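夹爪内侧衬垫撕裂,带盖玻璃罐抓取滑脱,求排查思路

版块:末端执行器与夹具
楼主:drend_lab
发表于 2018年3月10日 星期六
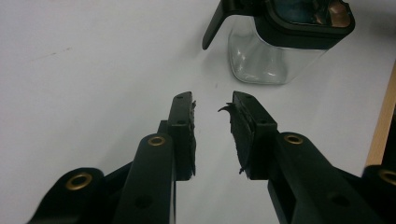 先说故障现象。平行连杆夹爪,两指,内侧贴黑色软衬垫,任务是从台面抓起带盖玻璃罐,放到旁边托盘上。累计第264次抓取时出现第一次滑脱,罐子离台面不高,没碎,盖子松了。之后又连续做了30次,滑脱4次,全部发生在提升阶段,闭合阶段没有异常。

检查结果如下:
1. 两侧衬垫内侧面都起毛,右指比左指严重,右指衬垫顶部有一条翘起的撕裂丝,下方内角挂着碎屑。
2. 连杆关节用手晃,没有摸到明显旷量。
3. 电机电流曲线与新衬垫时期对比,闭合峰值基本重合,保持段略低。
4. 罐体用无尘布擦过,擦完再试仍然滑。

衬垫是Nasunora的自粘片,裁成条贴上去的,没有用底涂。夹爪本体是Drendstead的结构,手持版和机载版共用同一套指尖。

目前的疑问:两侧受力理论上对称,为什么磨损不对称?单纯换衬垫能不能解决?换之前想把原因弄清楚,否则两百多次以后还是同样的结果。

——————————

2楼 chaudhry_n

磨损不对称先查对中。罐子如果不在两指中线上,先接触的一侧会推着罐子在台面上滑,直到另一侧接触为止。推的那一侧衬垫承受剪切,时间长了就从边缘开始撕。

可以做个简单验证:在罐底沿描一圈,闭合夹爪,不提升,张开,看罐子位移了多少、往哪个方向。重复十次取方向一致性。如果十次里八次以上朝同一侧移动,就不用再怀疑衬垫材料了。

另外“保持段略低”请给数值,“略”字没法判断。

署名 Naveed Chaudhry

——————————

3楼 老丁调机

不同意楼上。推罐子产生的剪切是水平的,罐子和台面之间摩擦很小,这个力撕不动衬垫。能把顶部撕出丝的是竖直方向的力,也就是提升时罐子相对指面往下滑。先有滑移,后有撕裂,楼主把因果看反了。

我的判断是夹持力一开始就不够,前面二百多次靠衬垫的摩擦系数撑着,表面一起毛,余量没了,就开始掉。

建议直接上测力计,别猜。

——————————

4楼 drend_lab(楼主)

回2楼:保持段电流,新衬垫时537 mA,现在351 mA。上面写“略低”不准确,我是在缩小的曲线图上看的,纵轴没放大。感谢指出。

回3楼:测力计要下周才能借到。闭合行程设定没有改过,控制方式是位置模式,到位后保持。

——————————

5楼 老丁调机

537掉到351,这叫略低?

位置模式下保持电流取决于指尖被顶住多少。衬垫变薄或者变软,同样的目标位置,压缩量变小,电流自然往下走。也就是说你的夹持力是随衬垫状态漂的,没有任何闭环。换新衬垫只是把时钟拨回零点。

——————————

6楼 kao_wy

补充一个安全方面的问题。楼主的流程里没有提到滑脱检测。玻璃件滑脱四次还在继续循环,说明程序是不知道自己掉了东西的。罐子没碎是高度低,换成放到架子上的任务就不是这个结果。

建议在弄清原因之前:
提升高度限制在30 mm以内;
台面铺软垫;
停掉自动循环,改成单步确认;
用塑料罐代替玻璃罐做复现,配重做到一致。

我们这边Hawthorne线去年11月出过一次类似的,掉的是空瓶,碎片进了直线导轨,停机清理加更换滑块用了两天。当时的报警只有一条“放置超时”,值班的人按了复位继续跑,第二个瓶子又掉在碎片上。后来加了两条规则:保持电流低于阈值立即停在原地,不下降不张开;同一工位出现放置超时,不允许远程复位。

Wing-yan Kao

——————————

7楼 chaudhry_n

回3楼和5楼。夹持力随衬垫漂移这一点我同意,电流数据出来以后很清楚。但它解释不了左右差异。力不够导致的下滑,两侧应该同时发生,同一个罐子不可能只在右侧滑。

除非罐子在提升时有转动。带把手的盖子重心偏,提起来会绕两指连线方向歪,指面上下两端的滑移量不同。楼主描述的右指顶部撕裂,比较符合这种情况。

所以两件事可能同时存在:对中偏差造成的左右差异,重心偏置造成的上下差异。

——————————

8楼 老丁调机

重心偏这条有道理。对中那条我保留意见,等他描圈的结果。

还有一个没人提:衬垫是自粘的,没有底涂。胶层如果先在一侧脱开一点,那一侧的边缘就会翘,翘了就被罐子刮。这跟受力对不对称没有关系,贴的时候压得不均匀就够了。

——————————

9楼 drend_lab(楼主)

描圈做完了。十次闭合,七次朝左指方向移动,两次基本不动,一次朝右。位移都在1到2 mm之间。也就是右指先接触,推着罐子走。

没到2楼说的八次,但方向性是有的。

顺便把右侧衬垫揭下来看了胶面。下半段残胶均匀,顶部大约三分之一几乎没有残胶,像是没贴实或者早就脱开了。左侧衬垫揭的时候明显费力,残胶完整。

所以8楼说的也中了。

6楼的几条已经执行,自动循环停了。滑脱检测确实没有做,之前只判断夹爪是否到位,夹空了也算到位。

——————————

10楼 kao_wy

“夹空也算到位”这个要单独列一项,优先级高于衬垫。衬垫是损耗件,坏是迟早的,程序必须能处理它坏掉的情况。

停机阈值不要直接用351。这个数是已经在滑的状态,阈值应该设在它上面,留出余量。具体多少要等测力计标定出电流和夹持力的对应关系。

——————————

11楼 brul_tester

插一句,我们用Brultiso的模压指套,整体套在指尖上,不靠胶。好处是边缘没有可以翘的地方。缺点是硬,光滑玻璃上摩擦不如软衬垫,夹持力要给得更高,薄壁件不敢用。楼主的罐子壁厚多少?

——————————

12楼 老丁调机

指套治的是脱胶,治不了位置模式。先改控制,再谈材料。改成电流限幅闭合,衬垫磨掉一层,手指多走一点补上,夹持力基本不变。行程余量要先确认,别磨到一半顶到机械限位。

——————————

13楼 chaudhry_n

电流限幅我赞成,但要提醒一点:连杆式夹爪的传动比随开度变化,同样的电流在不同开度下指尖力不一样。罐子宽度固定的话影响不大,换件就要重新标。另外关节摩擦也算在电流里,铰链孔位有磨损以后电流会骗人。楼主说用手晃没有旷量,这个方法只能排除很大的间隙,最好打一下千分表。

——————————

14楼 drend_lab(楼主)

回11楼:壁厚没有量,周一量了补上。

接下来的安排:
一、两侧衬垫全换,打底涂,贴后压块静置一夜。
二、示教点向右修正1.5 mm,重新描圈。
三、控制改为电流限幅,保留位置上限作为夹空判断,走到上限还没达到电流即报错停机。
四、测力计到了以后标定,至少测三个开度。
五、塑料罐配重跑到264次,拆衬垫检查。到不到滑脱都拆。
六、指关节打千分表,左右都打。

第二和第三会分开做,每次只改一项,各跑30次留曲线。

——————————

15楼 老丁调机

第二条方向再核对一遍。罐子往左跑,是右指先碰到,两指中线相对罐子偏左,夹爪往右修没错。但你的左右是从哪边看的?手持版和机载版安装方向差180度,别修反了。

——————————

16楼 drend_lab(楼主)

核对了,描圈时的左右是面对夹爪记的,机载坐标系里正好相反。示教点应往坐标负方向改。已经改在记录表里,表头加了一列“观察方向”。

测力计数据出来后在本帖更新。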